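Jiststead Forums > Grippers and End Tools > Finger pads walking out of line on handheld gripper

pelican_lathe
Posted Oct 23, 2025

Looking for advice on a two finger handheld gripper. It's the Viklow parallel linkage kit, black flat bar links, two pivot pins showing on each side, navy ridged pads on the tips. The log says 1,554 grasps since I last had it apart in March.

When I close it on something thick it's fine. When I close it on something thin, like a pen, the right pad gets there first and pushes the pen over before the left one touches. The fingers still open all the way. No grinding.

I've already cleaned the pads with alcohol and checked the pad screws. They were tight. I have not touched the pins.

orrin77
Replied

Sounds like pin wear. Open it all the way, hold the trigger still and try to wiggle each fingertip by hand. If one side moves more than the other, you have your answer.

pelican_lathe
Replied

Tried that. Right side has a little play. Left side has almost none.

I've been testing on the rounded surface with the checkered cloth on it, same small stuff every time: a red pen, a little teal tube, a carton, a couple of packages. I start from wide open, come in from above and close slowly.

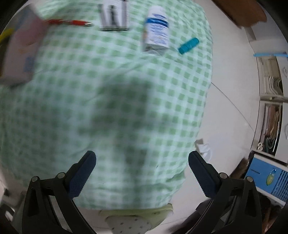 With the carton I get no trouble at all. The pen fails maybe half the time and the tube a bit less than that. I also tried turning the whole tool over so left and right swap, and the early contact moved with the finger. So I don't think it's the way I hold it.

benchdog_mo
Replied

Good test. That rules out your wrist.

I'd still look at the pads before the pins. The ridged ones take a set if the tool is stored closed with the trigger strapped. One pad ends up flatter than the other and it looks just like linkage play. Swap the pads left to right and run the pen again. Five minute job.

orrin77
Replied

He said he can feel play at the fingertip. A flat pad doesn't give you play.

benchdog_mo
Replied

It does if the pad is loose on its backing. The screws can be tight and the rubber can still shift. I've had 2 sets do it.

pelican_lathe
Replied

Swapped the pads. Right finger still gets there first, so the problem didn't follow the pad. They both look the same thickness to me, but I don't have calipers here.

tern_and_co
Replied

Then do the pins. Order:

Take the pads off first so you don't chew them up in the vise.
Mark the links left and right with tape. They look the same but they wear differently.
Drive the lower pin out, then the upper.
Check the holes in the bars as well as the pins. If the hole is oval, a new pin won't help for long.
One drop of light oil on each pin going back in. Wipe off the extra or it ends up on the pads.

I use the Swai pin set. Balta sells one too, but mine were a hair short and the clips wouldn't seat.

quillback
Replied

Balta pins have been fine for me. Mine had 1,485 grasps on them when I sold the tool and no complaints. Check you ordered the right length, there are 3 in the catalog and the listing titles are nearly the same.

tern_and_co
Replied

Could be I got the wrong ones. I'm not going to buy another set to find out.

pelican_lathe
Replied

Got the right side apart tonight. Upper pin has a groove I can catch with a fingernail. Lower one is smooth. Holes look round. I'll order a full set and do both sides while I'm in there.

Is it worth putting thin washers between the bars? There's a small gap on the upper joint.

orrin77
Replied

I wouldn't. If the washer is too thick the finger drags and you'll be chasing slow opening instead.

benchdog_mo
Replied

I run washers and like them, nylon only. Put the pins in first and see if the gap still bothers you.

pelican_lathe
Replied

OK, pins first. Will post when they come in.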